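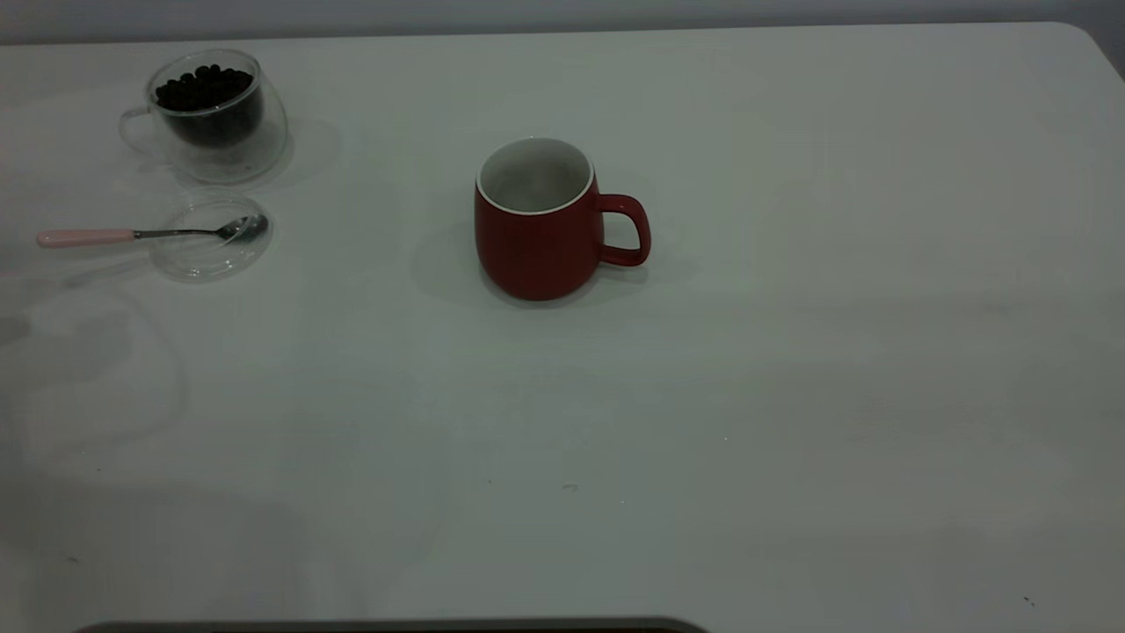

About us

Beltow looks after small robot cells. We set them up, keep them in adjustment and repair them when they stop doing what they should. Most of our customers have one arm on one table and no engineer of their own, and they ring us when the gripper has started missing.

Noura Qaisi started the firm after several years of servicing packing lines, where a robot was taken out of use for want of a new fingertip more often than she liked. There are more of us now, but she still does the first visit to every new site.

How we set up a cell

We begin with the table. It has to be level and it has to stay where it is, so we fix the feet before we touch the arm. Then we wipe it down, mark the reach on our drawing, and check that the arm can get to every part of the surface it is meant to use.

The gripper comes next. We fit the fingers, close them on a gauge and write down the gap. If the two tips don't meet squarely we shim them until they do. The wrist camera goes on after that, and it is calibrated with the fingers in place, never before. A camera that has been moved by the width of a fingernail will send the arm to the wrong spot all day long.

For the last part we use ordinary things. Mugs are good for this. A handle can be gripped in several ways and most of them are wrong, and a round body shows up a weak grip quickly. A cell passes when it has done 300 lifts in a row with our own test objects and the same again with the customer's.

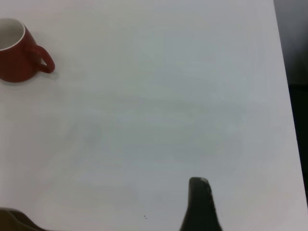
View from the wrist camera, with the red mug at upper left and a gripper finger in the foreground.

Looking after it

Every cell we install has a service sheet kept beside it. The daily part is short:

Wipe the table and the fingertips with a damp cloth.
Look at the camera cover and clean it if it is smeared.
Run the homing routine and listen for anything new.
Check the cable at the wrist for rubbing.

We come back every 2,000 hours of running. On that visit we change the finger pads, check the wrist bolts with a torque wrench, re-measure the finger gap and run the calibration again. Old figures stay on the sheet next to the new ones. A gap that has crept the same way on three visits usually means a worn slide, and we would sooner change the slide than keep shimming.

Repairs

Ring before 3 in the afternoon and we will talk you through the first checks the same day. Please leave the arm where it stopped if it is safe to do so, and don't clear the fault from the screen until you have copied down the number. The commonest one we are asked about is 397 on the Pritent controller, loss of signal from the gripper. Nine times in ten it is the connector at the wrist.

We hold spare fingers, pads and wrist cables for the Pritent and Gralteletti grippers. For older models we can make fingers to match a worn pair if you send us both.

Where we are

Our workshop is at Unit 2, Shirima Yard. Visitors are welcome, but ring first as we are often out on site. We close for stocktaking in the last part of December and the phone is still answered then.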